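About Clilora

Clilora runs turnover and inventory work for furnished rentals. We began in Cimstead and now maintain 1278 units, most of them in the Restdale district. Robots handle item checks and resets. Staff handle exceptions, repairs and residents.
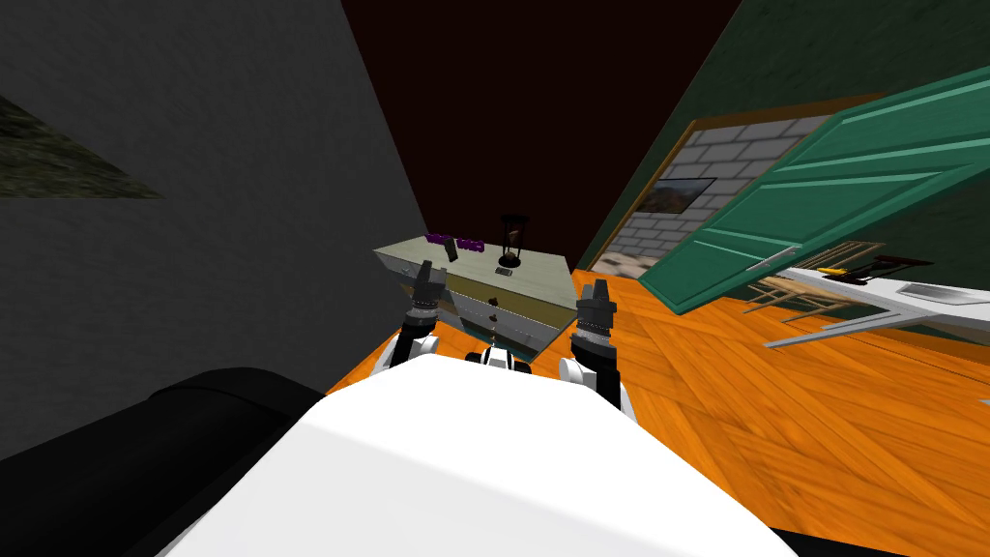
Room layouts are rehearsed in simulation before a unit enters the schedule. Gemechu Mersha's planning group builds each layout and sets the reach limits for both arms. Small items take most of the setup time — an hourglass on a dresser top needs its own grip setting, and so does a thin card-like object near it. An open panel door also has to be entered as an obstacle.

Cabinet and panel faces are handled as a separate class, with one approach path per surface. The group reviews failed paths every Monday.

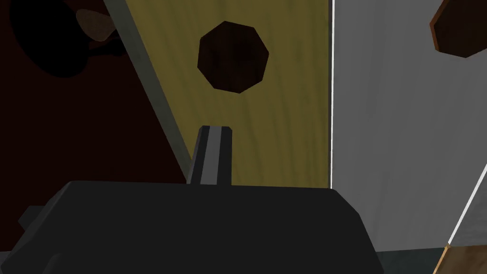 What changed for staff

Before automation, 11 employees did item counts by hand. Seven now work as cell supervisors under Kojo Dogbe, and the others moved to repairs. Shifts start at 7 a.m. — one hour later than before. Supervisors can stop any run without approval, and pay grades were reset in March to reflect the added training.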